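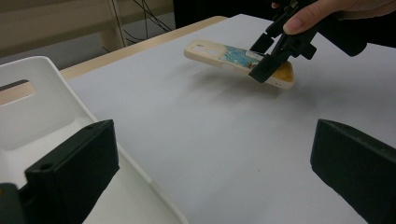 How a Canal Lock Works
A Guide for Young Visitors to the Orden Canal

Boats cannot climb stairs, and they cannot roll over a hill the way a car can. A boat needs level water under it. Yet the land along the Orden Canal is far from level. Between the town basin at Orden and the boat landing at Fokcombe, the ground rises 60 feet. Boats make this trip every day from May until the fall. They do it with the help of locks.

This guide explains what a lock is, who runs it, and how young people should behave when they are on a boat that is passing through one.

What is a lock?

A lock is a short piece of canal with a gate at each end. The space between the gates is called the chamber. You may think of the chamber as a very large bathtub that a boat can float into. When water is let in, the boat rises. When water is let out, the boat goes down. The boat's engine does none of the lifting.

The Fokcombe Lock has a chamber 200 feet long. Several small pleasure boats can fit inside it together, or one large tour boat. The water level changes by 19 feet from the lowest point to the highest.

The parts of a lock

The upper gates hold back the water on the high side of the canal. The lower gates stand between the chamber and the water on the low side. Both sets of gates are made in pairs, like double doors. When they are closed, each pair does not form a straight line. The two gates meet in a wide V, and the point of the V faces the high water. Water pushing against the V presses the gates more tightly together. Gates of this kind are called miter gates.

Valves are small doors below the surface. They open and close tunnels in the lock walls. Water enters and leaves the chamber through these tunnels.

The sill is a ledge under the upper gates. It is hidden when the chamber is full. When the chamber is being emptied, a boat must stay well forward of the sill so that its back end does not come to rest on it.

Going up

Suppose that a boat arrives from the low side and wishes to travel up the canal.

First, the lock operator makes certain that the water in the chamber is at the low level. The lower gates open, and a green light tells the captain to enter. The boat moves in slowly and stops beside the wall. People on board take hold of the lines that hang there.

Next, the lower gates close behind the boat. The operator opens the upper valves, and water from the high side flows in through the tunnels. The boat begins to rise. The water may swirl and bubble, and the boat may move a little from side to side. The crew keeps a steady hold on the lines and takes in the slack as the boat goes up.

When the water in the chamber is as high as the water beyond the upper gates, the gates can be opened. The boat then leaves, and the trip continues.

Going down

The steps are the same, but in the opposite order. The boat enters a full chamber through the upper gates. The gates close, the lower valves open, and water flows out to the low side. The crew lets out line little by little as the boat sinks. A line must never be tied fast to the wall during this time. The water would drop and the boat would be left hanging by its rope.

Does a lock need pumps?

Most locks do not. Water always flows from a higher place to a lower one, and the lock makes use of this. Each time the chamber is filled, water comes down from the upper canal. Each time it is emptied, that water moves on to the lower canal. Rain, streams, and the Tsolakis Reservoir supply the upper canal with more.

In a very dry summer the reservoir may run low. The operators then wait until several boats have gathered before filling the chamber, and boaters should expect a longer stop.

Who goes first?

Working boats and tour boats have first turn at the Fokcombe Lock. Pleasure boats, including those of the Noltia Boat Club, are taken in the order in which they arrive. Canoes and kayaks enter last and leave last, so that they are kept clear of the larger boats' propellers.

Rules for young passengers

Wear a life jacket that fits and is fully fastened.

Stay seated unless the captain has given you a job.

Keep your hands, arms, and feet inside the boat. Do not push against the wall. An adult will use a boat hook or place fenders, which are soft bumpers, between the boat and the wall.

Never wrap a line around your hand or wrist.

Listen for the horn. At Fokcombe, 2 short blasts from the operator mean that the gates are about to move.

Visitors on shore must stay behind the yellow railing. Dogs must be on a leash. Running is not permitted on the lock walls or on the walkway over the gates.

Try it at home

You can make a model lock with a long plastic tub, two pieces of stiff plastic, and some modeling clay. Ask an adult to help you cut the plastic so that each piece fits across the tub. Set the two pieces upright to make three sections, and seal the edges with clay. Fill one end section nearly to the top and the other end section only partway. The middle section is your chamber. Float a small toy boat in it, and use a cup to move water in from the high side. Watch the boat rise until the two levels match, and then lift out the gate.

Words to know

Chamber: the space between the upper and lower gates.
Fender: a soft bumper that protects the side of a boat.
Line: the word boaters use for a rope in use on a boat.
Miter gates: a pair of gates that close in the shape of a V.
Sill: the ledge beneath the upper gates.
Valve: a small door that controls the flow of water.

School groups wishing to see the lock in operation may apply at the canal office in Orden. Tours begin at 10 a.m., and each group must be accompanied by a teacher.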